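We use cookies to remember your settings and count visits. Accept | Manage choices

Jurance publishes handling rules for gripper work with packed bags

December 2022

Jurance, the automation group based in Plornatbridge, has released a set of working rules for recording and testing grippers on soft goods. The 52-page document covers cloth bags, snack packets and other items that fold or crease when held.

The rules follow a trial that opened in June at the Pirkby site. Operators logged 1,081 picks there, and 398 were thrown out for poor records.
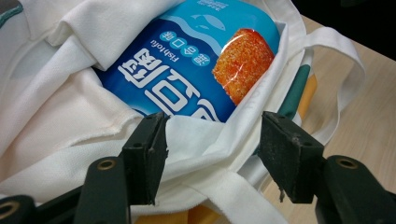
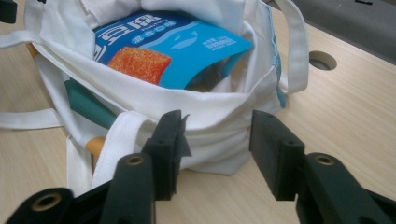
A blue snack package in a white canvas tote bag, with the gripper's fingers open.

Under the new text, operators must check finger pads for wear before each session and write down their condition. Straps and handles have to be noted as a snag risk. Food packets may be used only if sealed, and may not be eaten or given away afterward.

Ateş, which supplies test fixtures to the group, said it would adopt the rules for its own staff. Other firms can follow them on a voluntary basis. A review is planned after the first year.

Comments (3)

mill_lane: Does the pad check apply to rented tools too?

Torque52: Page 9 says all tools, rented or owned.

gwp: 398 out of 1,081 is a lot of bad records. Would like to see the breakdown by cause.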